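Steltivcombe Parts Area: Data Card

Version 2, last revised September 18, 2018
Maintained by the Zirnholm group

1. What this is

Steltivcombe is a collection of pictures and short written notes from one parts area, where large black molded panels are handled between a table and a shelving unit. The collection is about the things in this area: the panels, the furniture, the storage bins and the floor. We prepared it for people who study how parts are stored and carried in small workshops.

The first version had 2,000 pictures and was released in April. The present version has 3,000. The notes were written by two persons of our group and then compared, and where they did not agree we kept the more general word.

2. The panels

The main object is a black plastic molding, flat and tray-like, with a raised outer lip. The underside has a grid of ribs, and between the ribs there are windows of different size which go fully through. A round boss with a hole in the center stands up from the surface. In the notes we call it "boss" always, also when only a part of it can be seen. 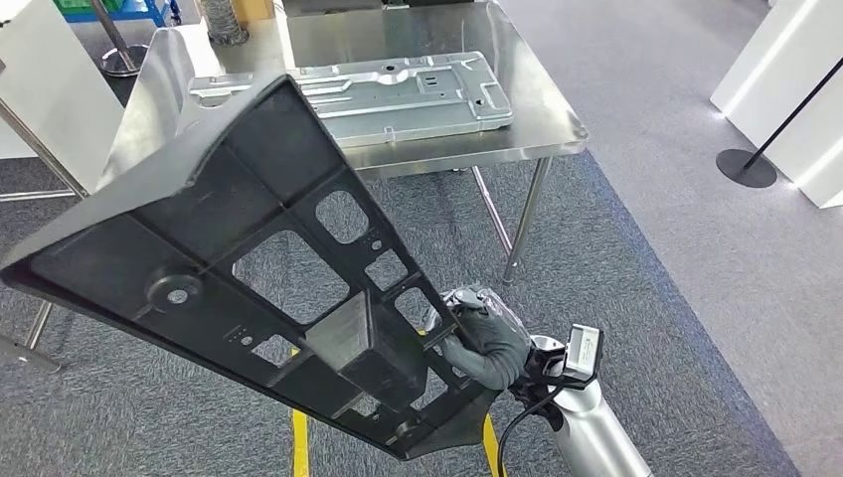
Please be careful with the word "hole". We use it only for small round holes. The larger openings are called "window", whether they are square, rectangular or with rounded corners. In version 1 both words were mixed, and 93 notes had to be corrected for this reason.

The side with ribs is "underside" and the other one is "face". If it is not clear which side is turned to the viewer, the field side has the value unknown. Do not fill it by guessing from the neighbor pictures, as a panel can be turned very quickly.

The panel has no part number in our notes. We were asked about this by several users. The supplier, Kiani, knows the part under its own number, but we did not receive permission to publish it.

3. The furniture

There are two pieces which appear often.

table: stainless steel, brushed top. The top reflects the light in soft streaks, and the edge of a panel is sometimes difficult to follow against it.

shelf: blue metal, with uprights of perforated angle. The slots and holes go along the length of the upright. Plastic bins are kept on the lower shelf, in white and blue.

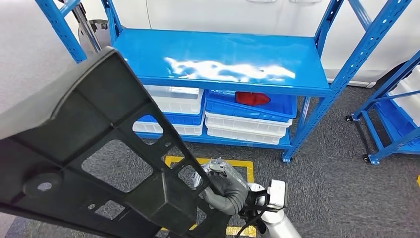 Panel in front of the blue shelving unit, with stacked bins on the lower shelf.

The bins are noted by stack, from top to bottom, and only the color is given. If something lies in a bin and its kind is not sure, we write the color and the nearest simple word, for example "red, cloth-like". A bin which is partially hidden by a panel gets the mark partial, but it remains in the list.

Light on the shelf was a problem for us. The glare can make a blue surface look white, and in such pictures the color field follows the part of the surface without glare.

4. The floor

The floor has its own field, which was added in version 2 after a request from the Zanamlow project. Its values are plain, line and unknown. The value line means that a colored floor line is visible, also when it is only a short piece of it. For a line which changes direction there is the additional mark bend.

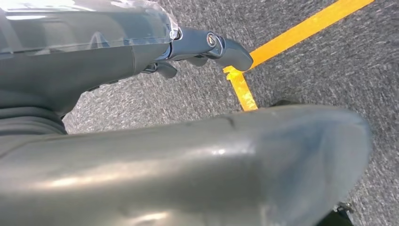 We do not say in the notes what a line means. Floor lines have different rules in different buildings, and a reader could take a wrong conclusion from our word. The texture of the floor is also not noted. Our two writers used "carpet", "mat" and "gray floor" for the same area, and we could not find one word that both accepted.

5. Fields in the notes

id: running number
place: table, shelf, floor or unknown
side: underside, face or unknown
windows: free text, not a number
bins: list of stacks, colors only
floor: plain, line or unknown
remark: free text, 40 words maximum

6. Known problems

Remarks are not always in good English. We corrected the spelling but left the sentences as they were.

In the pictures taken very near to a surface, many fields are unknown. Please do not remove these entries before you compare your results with ours, otherwise the totals will be different.

The mark partial was not used in version 1. Old entries were checked again only for bins, and for panels this work is still open.

7. Corrections

Send a correction with the id, the name of the field and the value you propose. One message for each entry is easier for us than a long table. Changes to the remark field are taken in the next version only.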